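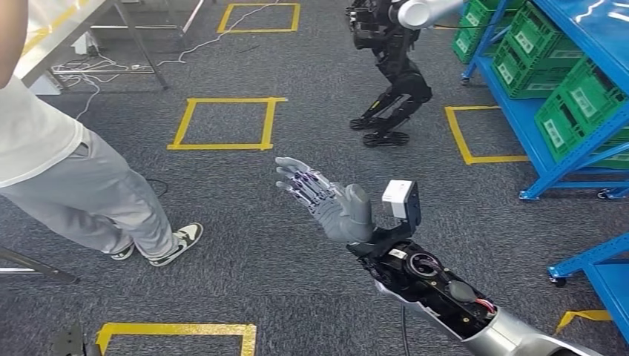
Some of the yellow tape squares on the new carpet tiles, November

Fustimdale Lending Room
Progress report to the Anumetti Fund, second period
Prepared by Vittoria Caputo, for Annunziata Marras

Where we are

The lending room has a floor. I put this first because the previous report had a section titled "Floor" that ran to a page and a half and contained very little flooring. The old vinyl is gone, the adhesive under it is gone (this took longer than the vinyl), and the room is carpeted wall to wall in dark gray speckled tiles. The speckle was my choice. I was told it hides everything, and so far it has hidden two screws and the cap of my good pen.

The shelving is up along the long wall. It came from Mäkelä in two deliveries, the second of which contained the uprights that would have been useful with the first. We lost nine working days to this and used them to sort the small tools, a job that had been scheduled for the spring and that I now feel smug about having finished.

The rest of the work this period has gone into the layout, and the layout is made of yellow tape.

The tape

Your comments on the first report asked how we would settle the arrangement of the room before spending the furniture money. You were right to ask. My original plan was a scale drawing, and I made one, and it showed a generous, airy room in which two people could pass each other carrying a stepladder. Then we chalked it out at full size on the old vinyl and found that the door opened into the returns desk.

So we bought tape. Each square on the floor stands for something that will sit, stand or be parked there: the returns desk, the repair table, the bulky-item bays, and so on. Yellow shows up very well against the gray, better than the blue we tried first, which several visitors walked across without noticing. The squares can be peeled up and put down again in a few minutes, and they have been, often. Here and there you will find a short leftover strip from a position we have given up on. I mean to get to those.

Changes to the layout since the first report:

The returns desk has moved away from the door, for the reason given above.

The repair table has moved closer to the shelving. In the old position anyone fixing a lamp would have had their back to the spare parts and their elbow in the line for the desk.

The bays for bulky items (carpet cleaner, pressure washer, the tile saw that weighs as much as I do) are now spread along the room. We had them together in the far corner. It looked tidy and meant that the item at the back could be borrowed only by someone prepared to move the other items first.

The reading chair has been dropped. It was my idea and I have stopped defending it.

We kept the aisle in front of the shelves wider than the drawing had it. People crouch to look at a bottom shelf, and when they crouch they stick out.

Cataloging

All 769 items now have a record in Rileo, the catalog system you approved in the last round. Of these, 225 have been safety checked and tagged as ready to lend. The remainder are mostly hand tools, which go quickly, and kitchen equipment, which does not. I had no idea how many parts a pasta machine could have, or how few of them would be in the box.

Rileo does what we need with one exception. It insists that every item have a "home location," and it will not accept a bay that doesn't exist yet. For the time being the bulky items are recorded as living at "Tape." This has caused one confused phone call and will be corrected when the bays are built.

We have retired a small number of donations. The electric blanket went first. The bread maker with the handwritten label reading "works if you hold it" went second. We have written to both donors, warmly.

Spending

The carpet came in on budget. The shelving came in slightly under, after Mäkelä credited us for the split delivery. I have attached the invoices with the usual spreadsheet.

Removing the adhesive cost $189 more than allowed for, all of it scraper blades and an extra day's hire of the machine. I would like to cover this from the shelving credit and need your agreement to do so. Nothing else is over. Tape is charged under "sundries" and is the cheapest piece of design consultancy I expect ever to commission.

The furniture line is untouched, as agreed.

What has gone less well

The lighting. With the old pale floor the room seemed bright enough, and with the gray one it is dim at the far end after three in the afternoon. We should have thought of it when we picked the tiles. I have asked for a price to swap the far fittings for brighter ones and will send it separately, since it may mean moving money between lines and I would sooner ask than explain later.

The opening date. The first report said we would lend our first item before the end of this period. We have not. The shelving delay accounts for part of that and the safety checks for most of the rest. I was too cheerful about how many appliances can be checked in a morning. The number is lower than I wrote and I have revised the plan to match.

Volunteer training is a little behind as well, mainly because it is hard to teach people to work a desk that is currently an outline. We did run one session with everyone standing at their square and handing over imaginary drills. It was more useful than it sounds. We learned that the line for returns and the line for collections form in exactly the same spot, and we moved a square that afternoon.

Next period

Freeze the layout. I will stop moving squares at the end of the month, and I have asked colleagues to hold me to it.

Order the returns desk and repair table to the taped sizes.

Build the bulky-item bays, then pull up the tape, then fix the "Tape" entries in Rileo, in that order.

Finish the safety checks, kitchen equipment last.

Open for six trial mornings with borrowers from the waiting list before we advertise to anyone else.

Decisions needed from you

Agreement to use the shelving credit for the adhesive overspend.

A view on the lighting once the price arrives.

You asked whether you could see the room before the furniture goes in. Please do. Late morning is best for the light. Come in by the side door, as the front one still sticks, and feel free to stand in any of the squares and tell us what is wrong with it.

Vittoria Caputo
Fustimdale Lending Room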